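Ullwood Word List: read me first

Welcome, and thank you for opening this file before the others, which I know takes some self-restraint when there is a spreadsheet sitting right next to it. The Ullwood Word List is a collection of dialect words, sayings and bits of everyday talk from the village of Ullwood and the farms on either side of it, put together so that anybody with an interest in how people speak can look things up, borrow them, argue with them and send us better ones.

Version: 3
Last changed: 17 Nov 2022
Kept by: Tianyou Feng
Language: English, as spoken in Ullwood and thereabouts
Format: plain text and comma-separated tables, with sound clips for a small part of the list

How it started

I moved to Ullwood for work and spent my first winter not quite understanding my neighbours. They were very kind and spoke perfectly clear English, but every so often a word would go by that I had never met, and by the time I had worked it out the conversation had wandered off to somebody's hip operation. I began keeping the words in the back of a diary. When the diary was full I moved them to a school exercise book, and when my neighbours found out about the exercise book they started knocking on the door with more.

So it began as a private crib, and you can still see that in the older entries, where the definitions lean towards what a puzzled newcomer would want to know. "Slape", for instance, is given as "slippery, said of the lane, mind yourself by the trough". I have been told by people who know about dictionaries that I ought to tidy these up. I have tidied some of them. The one about the lane I am leaving alone, as it has been right every winter so far.

What is in the folder

words.csv is the main table, one word or phrase to a line.
sayings.csv has the longer things: proverbs, weather lore, insults, and what you say to a cow that will not move.
speakers.csv gives a little about the people who contributed, with nothing in it that would tell you who they are.
clips is a folder of short recordings, each one somebody saying a word on its own and then in a sentence.
notes.txt is where I put disagreements, and it is a good deal longer than I ever meant it to be.

The columns in words.csv

headword: the word as we have settled on spelling it. Many of these had never been written down by the person who gave them to me, so the spelling is a compromise and sometimes a truce.
also: other spellings, separated by semicolons.
part: noun, verb, describing word, or "shout" for things that are only ever shouted.
meaning: what it means, in ordinary English.
example: a sentence, always one that a real person said, with names changed.
speaker: a code from 1 to 47 that matches a line in speakers.csv.
side: "top" for the farms above the village, "bottom" for the ones along the beck, "village" for the houses in between.
still_used: yes, no, or "by Grandad". That last one was a contributor's own phrase on the paper form and it turned out to be exactly the category we were missing, so please do not correct it.

A line from the table might look like this once it is spread out:

headword: thrang
also: throng; threng
part: describing word
meaning: busy, crowded, having too much on
example: I'd have come sooner but we were that thrang with lambing.
speaker: 11
side: top
still_used: yes

How the words were gathered

There were three ways in. The first was the knocking on the door, which I have already mentioned and which still goes on. The second was a paper form left on the counter at the Wellalix tearoom, with a pencil on a string. People filled it in while they waited for their toast, and I think the list owes more to slow toast than it does to me. The third was a run of proper sit-down conversations, with a recorder on the table and permission asked at the start and again at the end, when people had a better idea of what they had been talked into.

I tried hard not to ask "what do you call this?" straight out. If you hold up a ladle and ask for its name, people go very polite and tell you it is a ladle. It works far better to ask how their mother made porridge, and then to sit still.

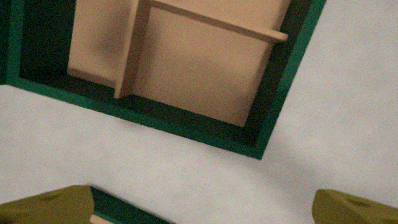

Kitchen words came up quickly that way, and then words for weather, then for animals, and the ones for other people always came last and were generally the best. If you sort the table by the order in which things were collected you will see the same pattern in nearly every conversation. I would love to know whether other collectors have found it too.

Who the speakers are

There are 47 contributors in this version. The youngest was 11 when she gave me her words, and she filled in the form herself with her father signing underneath. Most are a great deal older. The list leans heavily towards people who are at home in the daytime and enjoy a chat, and it is thin on people who work shifts or commute, and thin on teenagers, who have a lively vocabulary of their own and were not at all keen to share it with me.

I have kept the village and the farms apart in the table, as people on both sides felt strongly about it. A word used at the top of the valley may be laughed at by the beck, and I have had the laughing done to my face.

A word on spelling and sound

I am no phonetician. The "also" column is the best guide to pronunciation for the words without a clip, because people tended to spell what they heard, and three hopeful spellings side by side will get you closer than one confident one. Where a sound really mattered I wrote a remark in notes.txt, usually by comparing it with a common word. Do be careful with those comparisons, since my own vowels were put together in several different places and are no use as a measuring stick.

The clips were recorded in kitchens and front rooms, and they sound like it. There are clocks and kettles, and on one of them a very old dog who sighs just before the word "starved" (meaning cold, by the way, and never hungry). I did try cleaning the noise away but it took the ends off the words with it, so I put everything back as it was.

What has changed since version 2

A batch of haymaking words came in during August, when everybody had hay on their minds, and those are now in the main table.
The 7 entries that turned out to be from a radio programme have been taken out. The lady who gave them was mortified, and she has since sent enough genuine ones to more than make up for it.
"Liang" is no longer listed as a dialect word. It was the surname of the family who once had the bakery, and "a liang" meant one of their flat currant buns. I have moved it to notes.txt with the full story, as it deserves one.
The "side" column is new. Older lines were filled in from memory with the speakers' help, and a blank means that we could not agree.

Known problems

Some words are in twice under different spellings. I have joined up the ones I noticed.
The meanings were written by me and checked by the speakers, and a few of them were too polite to tell me I was wrong. If a meaning seems odd to you, it may well be.
There are rude words. They are marked with a star in the part column, and I have not softened them. If you plan to use the list with a class of children, please sort by that column first and have a quiet look.
Anything marked "Sterkell" in the notes came from a single handwritten notebook found at Sterkell, the farm at the valley head, and has not been confirmed by anyone living. Treat those words as a lovely possibility.

Using the list

You are welcome to use the words for study, teaching, crosswords, naming your boat or anything else that does no harm. If you print any of it, please say that it came from the Ullwood Word List and give the version number, so that people can find the corrected one later. The sound clips are a slightly different matter. Those are people's own voices, and they agreed to be heard by anyone curious about the dialect. They did not agree to advertise anything, so please write to me before you use a clip in a film, a game or a broadcast, and I will go round and ask them.

If a contributor wants a word or a clip taken out, it comes out in the next version with no questions asked. Should you be keeping your own copy, I would be grateful if you would check for a newer one now and then and drop whatever has been dropped.

Sending corrections

Please do! You can add a line at the bottom of notes.txt and send the file back to me, or leave a form at the tearoom if you happen to be passing. Tell me the word, what it means to you, and whereabouts you heard it, and if you can remember the whole sentence it was said in then I shall be delighted. Disagreements are every bit as welcome as new words. The entry for "nesh" alone has been rewritten more times than I care to admit, and there is a letter about it on my table now waiting for an answer.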